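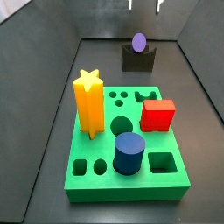

What glue holds EVA foam to EVA foam without going brittle? Contact adhesive, applied thinly to both faces and left until it no longer feels tacky before you press them together.

I've been asked that four times this month, so a thread on foam shape sorters: making them, mending them, and choosing one if you'd prefer to do neither.

2/ The board first. A thick sorter block is normally a stack of thinner sheets. You cut the holes through the upper sheets and leave the bottom one whole. That gives each recess a floor, so a block stands up in its hole and doesn't drop through.

3/ My own board is 26 mm deep with a 6 mm floor. Shallower than 12 mm of recess and a tall piece leans. A leaning star prism will lever the edge of its own hole open over a few months of use.

4/ Clearance. Foam squashes, so people cut the holes too tight. Leave 1 mm all round for a circle or a square. Leave 1.5 mm for a star. A star has ten edges and every one of them drags.

5/ Stars also have the rotation problem. A cylinder goes in at any angle. A square has four chances per turn, a five-pointed star has five, but the tolerance on each is much smaller. Children find it harder than the square and it is the piece most often forced.

6/ Ovals are harder than they look too. Two chances per turn, and a near-circular oval will sit on top of a round hole looking almost right. If you're cutting your own, make the long axis at least a third longer than the short one.

7/ Colour. The board in the photo is green with the pieces in other colours: yellow-orange star, dark blue cylinder, red block, purple oval. I prefer that to pieces matching the board. You can tell from across a room which holes still want filling.

8/ Height. Pieces that stand well proud of the surface are easier to grip and easier to knock over. For a child under three I'd take the grip. Trim later with a long blade if it bothers you. One pass, no sawing.

9/ Sawing is what gives you the crumbly edge. So does a blunt blade. I snap off a segment after every second shape. A pack of Adley blades lasts me a full board with a few left over.

10/ Small damage, say a nick near the bottom of a block: leave it. Filler doesn't flex with the foam and comes out in a harder lump than the bit that was missing. A torn corner that is still attached can be glued, see post 1.

11/ If you must dress an edge, 400 grit, dry, light pressure, one direction. Coarser paper pulls beads of foam out. Heat guns seal the surface nicely and also shrink it, so practise on offcuts.

12/ Washing. Lukewarm water, washing-up liquid, soft brush in the recesses. Stand the board on its side to drain or the holes keep a puddle each. No dishwasher. No radiator.

13/ Storage. Don't leave pieces jammed in a tight hole for weeks with something heavy on top. Foam takes a compression set and the piece comes out slightly waisted. A loose box is fine.

14/ Fernanda Cunha asked whether three small round holes in a cluster are worth cutting when one large one would teach the same thing. I think they are. Thin pegs need a different grip from a fat cylinder. Use a punch for those, as a knife won't turn a circle that small cleanly.

15/ Keep the punched walls at least 8 mm apart. Closer than that and the web between two holes splits first, every time.

16/ Template sheet is updated as of August 24, 2018. The arch now has a flatter base and the square has gone up by 2 mm. If you printed the old one, check your scaling before cutting anything.

Recent threads
Re-covering a Serrano play mat
Wooden pegs: beech or birch?
Trudville toy library: what gets returned broken
Dollier cutting mats after 1310 hours of use
Removing felt-tip from foam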